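Listine Pillow Set: teleoperated tidying with two hands

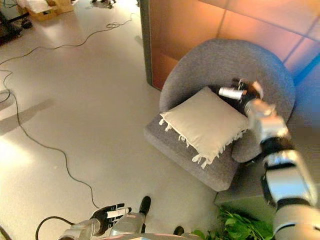 Head camera view: right hand at the fringed pillow, gray armchair.

Welcome! This is the first set we've put out from the Zimley lounge, and we're so happy to share it. It holds 200 episodes of pillow handling on an armchair, all driven by remote control — no scripted motion anywhere.

What's inside
200 episodes, 56 of them held out for testing
3 operators
Head camera video, arm and finger joint positions, operator commands

Known quirks
Fast reaches blur the forearm. Fringe is hard on the fingers (and great fun to learn from!). Operator 2 is left-handed, so check the hand field before you mix episodes.

Contact
Roswitha Egger for the data, Ingeborg Ortner for the loader. Send us your replays — we'd love to see them.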